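Chicharon bulaklak or bust? Rice cracker snacks for December, need help

mylene_cabrera wrote:
Okay so every December my family does a big snack table and this year I got handed the ampaw (puffed rice squares, for anyone who didn't grow up with them). My lola made them and of course never wrote a thing down. I've tried twice now. First batch, the rice puffed beautifully but the syrup never set and we basically ate it with spoons. Second batch set like a brick and my nephew asked if it was a coaster. Using day-old rice, dried in the oven on low. What temperature do you all take the syrup to??

sodcombe_kitchen wrote:
Brick means you went too far, spoons means you didn't go far enough, so at least you know it's in between! I stop at 260 F and have the rice already warm in a big bowl. Cold rice grabs the syrup and it seizes up in clumps before you can press it.

Tuvero wrote:
I'm going to disagree with the oven drying. I've done it both ways and oven rice always comes out a little chewy in the middle for me. Two days on a tray by a sunny window, break up the lumps with your fingers whenever you walk past, done. Then fry in small handfuls.

flurnulero45 wrote:
Sunny window in December, must be nice lol. It's been gray here since Halloween. Oven works fine if you prop the door open with a wooden spoon so the steam gets out. I think people who get chewy rice are just rushing it.

Tuvero wrote:
I gave it 5 hours, I wasn't rushing. Maybe my oven just runs weird. I still like the window better.

rodel_padilla wrote:
Mylene, are you using any vinegar or calamansi in the syrup? My mom puts in a teaspoon of vinegar and it stays smooth, no grainy bits. Also what oil temp are you frying at? I go for 400 F and the rice should puff in a couple of seconds. If it just sits there and sizzles your oil is too cold and you'll get greasy little pebbles.

mylene_cabrera wrote:
No vinegar!! I bet that's part of it, both batches had a sandy thing going on. My oil was at 412 last time according to the thermometer, and the rice puffed right away so I figured that part was okay. Trying again Friday.

sodcombe_kitchen wrote:
412 is hotter than I'd go, watch for brown tips. They taste bitter once the sugar is on.

panganiban_pat wrote:
Can I just say peanuts. Toasted, chopped, stirred in with the rice. My aunt says it isn't ampaw anymore at that point but she takes seconds every year so whatever.

flurnulero45 wrote:
Your aunt is right, it isn't. Send me some though.

mylene_cabrera wrote:
Back with news! I did the vinegar, stopped the syrup at 260, kept the rice warm, and it WORKED. Crisp all the way through and it cut clean with an oiled knife. Went with oven rice again with the door propped open (sorry Tuvero, we've had rain all week). The one thing I'd change is the salt, it needs a good pinch and I was stingy with it. Next up I want to try it with panutsa in place of the white sugar, the way I remember my lola's being, darker and kind of smoky.

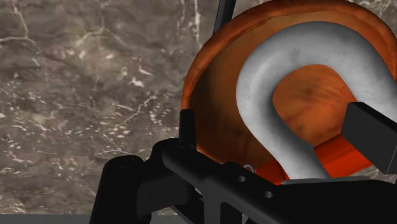
Does anybody know if panutsa syrup goes to the same temperature, though? I'm worried it'll scorch before it gets to 260. I could grate it first and melt it slow with a bit more water, I guess, or do half and half with white sugar for the first go. Rodel, does your mom ever make it that way?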